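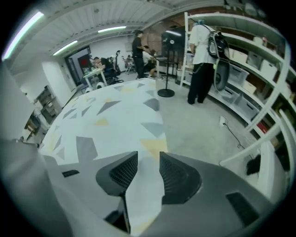

Floor and cables
Walkway by the storage shelves: open. Cable on the floor near the shelves: please tape it before June. Badley unit stops at the button, tested 5 times.
Comment: people here now spend less time folding and more time checking. They ask for chairs with better backs.

Inspected by Bhupendra Goel, Apr 7, 2020.
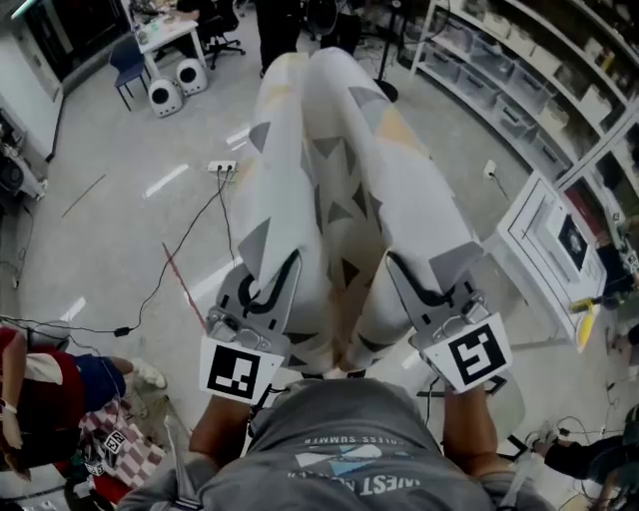

Handling of fabric
Grip on patterned cloth: no pinch point found. Fingers and wrists: ask each person about pain after the shift.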